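Miltwood moves its trade customer day online

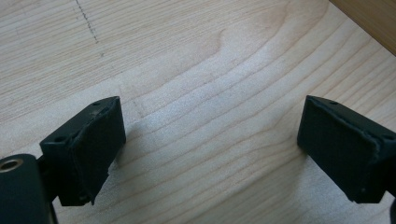 Three short sessions replace the showroom event

Monday, February 22, 2021

Miltwood will hold its spring trade customer day as a series of three online sessions this year, the company has confirmed. The event normally takes place at its showroom and draws buyers, fitters and small retailers from across the region.

Each session will last 45 minutes and will be shown live, with time for questions at the end. The first covers the new price list and delivery areas. The second is a talk on display ideas for small shops, and the third is an open question hour with the sales team, which will run slightly longer if there is demand.

Defne Bilgin, who took over as head of marketing last year, said the company had tested the format with existing customers before deciding.

"We ran a trial in the autumn and 289 people signed up, which is more than we can fit in the building," she said. "A lot of them were from firms that had never sent anyone to the showroom because of the travel. We want to keep hold of those people."

The sessions are being produced with Lultora, a small events agency that also handled the trial. Lultora will look after booking, reminders and the live chat, and will send a recording to everyone who registers. Miltwood staff will present from their own desks.

Two suppliers are taking part. Brustach will give a talk in the second session, and Kırmızıgül will offer a discount code to those who attend the third. Neither firm is paying a fee, but both will be named in the invitations and in the follow-up email.

Sample packs

Customers who book before the closing date can ask for a printed catalogue and a sample pack by post. Miltwood has set aside 600 packs, limited to one for each business. Trade account holders should give their account number when booking so that the pack goes to the right address.

Bilgin said the cost of the packs and postage would be around the same as the catering bill for a normal customer day. The company plans to compare orders from the two kinds of event before it settles next year's budget.

A smaller event at the showroom is still pencilled in for July. It would be open to 53 visitors at a time, by appointment, and details will be sent to trade customers by email.

Booking for the online sessions is free and is open now through the trade pages of the Miltwood website. Places can be booked for single sessions or for all three.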